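We use cookies to improve your experience. By continuing to browse you agree to our cookie policy. Accept | Manage settings

ok thread on water bills because I have now spent two evenings on this and someone should get some use out of it

moved into the Sindine building in August. first bill came, fine. second bill, 2,538 gallons. I live alone. I don't have a tub. I own one plant

called the number on the bill. the water company here is Turunano and they don't read the meter in your unit, they read the one in the basement and then it gets "allocated". that's the word. allocated

so first thing to find out if you rent: do you have your OWN meter or are you getting a slice of everyone's. it's in the lease. mine was on page 29 under "other services", in a paragraph that also covers pest control and the bike room

if it's a slice, ask how they cut it. by square feet, by bedrooms, by number of people, by fixtures. makes a huge difference. mine is by fixtures and they had me down for 8. I went around with a pencil. kitchen sink, bathroom sink, shower, toilet. stood in the hallway feeling like I'd missed a room

they were counting hot and cold seperately. that's how you get to 8. the unit upstairs has the exact same layout and is down for 4, no idea why, still waiting on that

second thing. even with the wrong split the total for the building looked high so I did the toilet test. few drops of food coloring in the tank, don't flush, come back in half an hour. color in the bowl = the flapper leaks. mine was bright blue lol

a flapper is a few bucks and you don't need a plumber. shut the valve behind the toilet, flush, unhook the old one, hook on the new one. take the old one to the store with you, there's more than one size and you will guess wrong (I guessed wrong)

third thing, kitchen. most of what I was wasting was just me letting it run while I did something else. waiting for hot, rinsing one spoon, wandering off
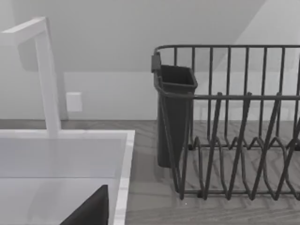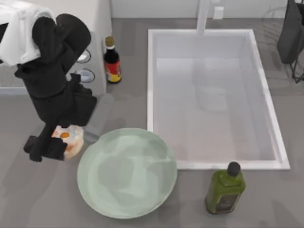 sorry to jump in but check if your building charges sewer on top, ours does and it's figured off the same number so if the water's wrong the sewer is wrong too

^ this from Sleiman in the replies, and yep. went back and looked. sewer is its own line on mine, same gallons, higher rate. so the bad fixture count got me twice. didn't even see it the first time

ok so what to actually send. email, not phone. I did phone first and they had no record of it. put in: unit number, the bill you mean, what they have on file, what's really there, and ask for a corrected bill AND the months before it. they won't go back on their own

ask for the building total too. some places have to show you, some don't, depends on the state so look yours up. I asked and got a spreadsheet in one day, no argument at all

pay the part you agree with while you wait. check your local rules first but I'd rather owe a disputed bit than get a late fee on the whole thing

Omar asked about low flow shower heads. I put one in, it's fine, takes longer to get the shampoo out. can't tell you if it saves anything yet because the new bill isn't here

also write down the basement meter if you can get down there. once at night, once before anyone's up. if it moves a lot at 4 am somethings running

where I'm at now: fixture count fixed on paper, sewer part "under review", no credit yet. will add to this when the next one comes

oh and the autopay. turn it off til it's sorted. I forgot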